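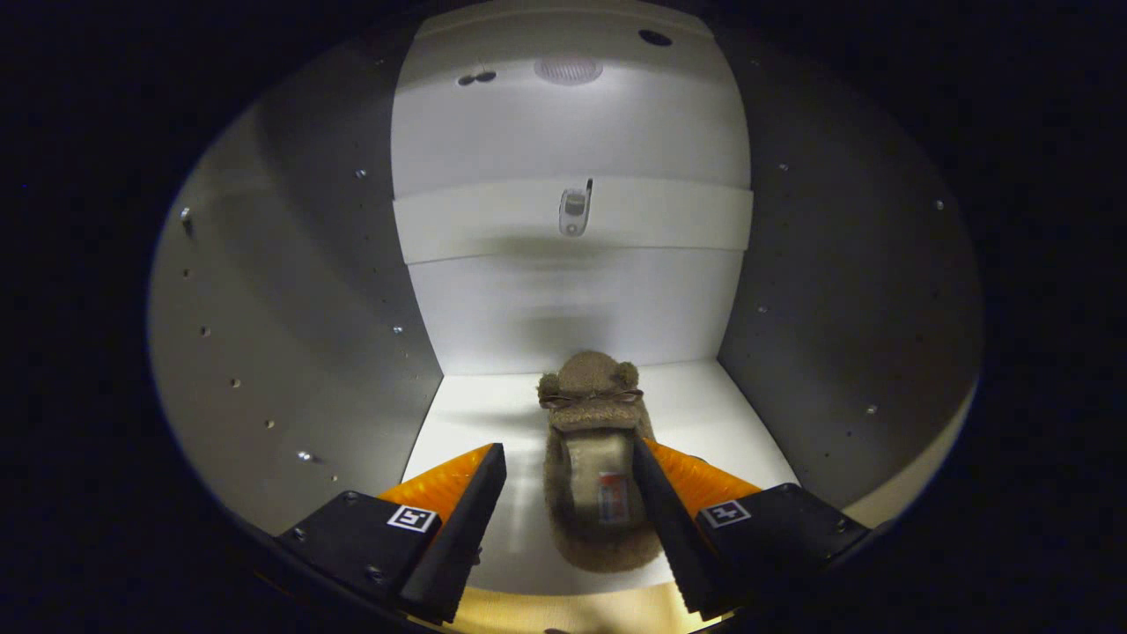
**Which plush toys suit the Skunby display box?**

Small, soft ones that can sit on the floor of the box with a little room on every side. Shaggy fabrics look wonderful under a bright light!

## 4. Settling a toy in the box

Now comes the fun part — giving your toy its place. A fuzzy brown bear is a great first choice, with all that texture to show off.

1. Switch off the light at the Ilance dial and wipe the white floor with a dry cloth.
2. Shake the toy gently outdoors, then fluff the fur with your fingers, working from the ears down.
3. Check the weight. The floor panel holds up to 300 grams.
4. Lower the toy straight in and let go once it rests flat.
5. Turn the dial to its lowest setting, then bring it up until you can see the fur clearly.

**Note:** Long fur flattens when it's stored. Leave the toy out overnight before step 2 and it will perk up beautifully.

**Caution:** Keep fabric at least 28 mm from the light strip. Do not put a damp toy in the box.

### Changing toys

Swap them as often as you like! If you own the taller Guris insert (145 mm), lift it out first — it catches on round ears. Spare floor panels are listed in section 7 under Segers.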